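Clurnar's pink table is back, and it wants your sweets

20/12/2021

The sharing table at the Clurnar community rooms has been laid again for the winter, and what a cheerful thing it is to walk in and find! It went up for the first time in April as a bit of an experiment, with a cloth, a couple of plants and a few sweets to take or leave. By the end of that first run 460 people had signed the visitors' book, and a good many of them had written the same thing: please do it again.

So it is back, in the small room off the Rorka Street entrance, and it will stay until the new year. The idea is as simple as ever. If you have sweets or snacks in the cupboard that you won't get through, bring them in and add them to the heap. If you fancy something, have it. There is no list to sign and no limit on what you bring, though anything you leave does need to be sealed in its own wrapper.

The pink cloth came from the Anmont fabric sale, where it was the brightest thing on the rail by a long way, and it does wonders for a plain white wall. The greenery was grown from cuttings handed out at the Jitaru plant swap. 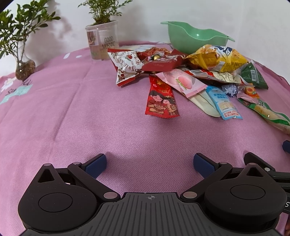
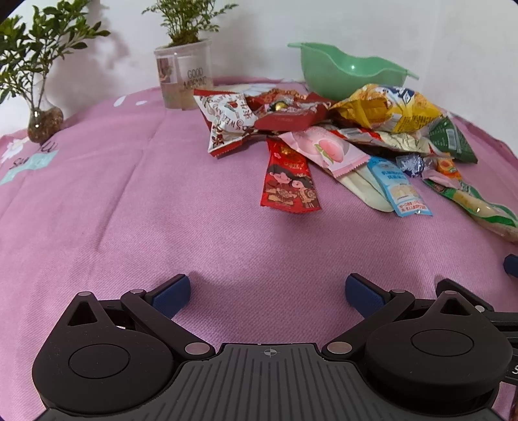 The table as it is laid this winter, with its pink cloth.

People have been generous already. Left-over wedding favours seem to be a favourite thing to pass on, and why not – they are pretty, they are small, and most couples end up with far too many of them. Gold-wrapped sweets tend to go first, if last time is anything to judge by, so come early if those are your weakness.

The plants have a following of their own. Several visitors asked in the spring how to get one going at home, and the advice from the swap regulars is to start with whatever you have in the kitchen. A clear cup will do very nicely for a young plant, and it lets you keep an eye on the soil. Put it somewhere light, go easy on the watering and turn it every few days so it doesn't lean. If you have spare cuttings, bring them along too and leave them on the windowsill by the door, where there is room for plenty more.

Money isn't needed to join in, but there is a tin at the entrance for anyone who would like to help. In the spring it raised £600, which went on new blinds and a very welcome second kettle. This time the tin is for chairs. The rooms have 104 of them, and anybody who has sat through a long meeting on one of the older ones will know which need replacing! The full set would cost £3,265, so it will have to be done in stages, starting with the worst.

The room is open whenever the building is, mornings and afternoons, and is on the level from the street, so prams and wheelchairs can come straight in. Tea is on from mid-morning most days. Children are very welcome, but please check the labels for nuts before they tuck in, and do take your empty wrappers to the bin by the door.

Sweets and snacks can be dropped off at the front desk if you're in a hurry, and they will be put out the same day.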